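25 November 2025
By Mireille Rolland

Can a robot tidy your living room yet? Sort of! I went to see one practice in October, and its chore was putting the TV remote back where it belongs. Easy for you (well, if you remember to do it).

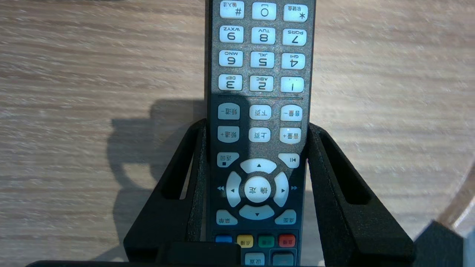 A remote in its black stand. Look at the numbers: they're upside down!

A robot has to work out where the stand is and how hard to squeeze, and all those buttons are easy to press by mistake. I watched 20 tries and it managed 3. So for now, tidying up is still your job, sorry!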